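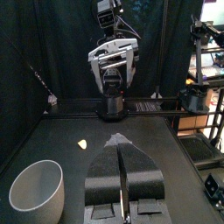 December, a bit after seven in the evening. Spent most of the day on next year's equipment list and have less to show for it than I wanted. Dondthorpe want the figures before the building shuts, and they want them on one sheet, so I have been cutting all afternoon.

The main line is grippers. We have two quotes. Drunard are cheaper for the unit but charge separately for fingertips, and fingertips are what we get through. Tindall include 12 pairs in the price and say they hold more in stock. I worked it out both ways over lunch and Tindall wins if we change tips every month, which we do. If we stretched it to every other month Drunard would win by a little. I don't want to plan on stretching it.

Second line is servos. I put down four spares. Last year I put down two and we waited weeks for the third, with an arm doing nothing the whole time. The wait isn't on any sheet but it cost more than the servo would have. I have written a sentence saying so and will probably be asked to shorten it.

Third line is cables and connectors, which I always set too low. Put it up to 70 pounds a month. Took the printer off the list to make room.

The props come out of petty cash and I have left them there. A plastic banana, a tray and a cup don't need a purchase order, and they make a fair test of a grip before we pay for a better one.
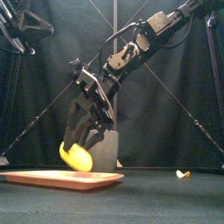 Nnamdi Briggs read the draft at teatime and said I had the order wrong, that the spare servos should go at the top, as whoever signs it will read the first line and skim the others. He also thinks we should ask Pestutberg for a third quote, even if we have no plan to use them, so that Tindall know there is one. I said that would take another fortnight. He said to ask for it by phone.

So I moved the servos up and rang Pestutberg. Left a message with the sales desk. If they come back by the end of the week I will add them, and if not it goes in with two quotes.

Still to do - delivery charges, which Drunard have left off their quote altogether, and whether the service contract renews by itself. I think it does. The paperwork is in the blue folder at work and I forgot to bring it home.

Bus was late. Soup for tea.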